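Robotics club moves on to laundry

23 July 2026

The Tustance robotics club has spent the summer session on one job: getting clothes picked up, spread out and folded. Members work in pairs with hand-held grippers, going through the motions a robot arm will have to copy later. The recordings go to the club's shared drive and are used to train the folding program for the Cluromham meet in January.

The target is 200 clean recordings per garment type. The club has 511 in total so far, most of them T-shirts and towels. Long sleeves are behind. A sleeve tends to fold under itself when the body of the shirt is lifted, and both people have to stop and start again. Recordings with a restart in them are kept in a separate folder and don't count toward the total.

Some sessions have moved out of the workshop and into members' homes. Tables are easy — they are flat and hard, and the fingers can slide under a hem. A bed gives way when the jaws press down, and a quilted cover can get pinched along with the shirt.

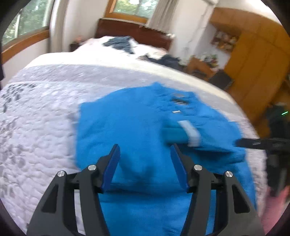
Pairs are asked to keep each recording under 5 minutes and to swap sides after every third garment. New members should do the short practice set first, which is 3 towels and a pillowcase. Finger pads wear out, so check them before signing a gripper out. Spares are in the Sorrentino cabinet, second drawer.

Comments

zokico_parent: Can younger siblings come along to the home sessions?

foldingfan: We had the same trouble with sleeves last year. Grabbing at the cuff first helped a little.

tmk: Is the second drawer unlocked after hours?

Related items

Cluromham meet: draft rules posted
Zokico line follower kits, sign-up list
Workshop hours for the fall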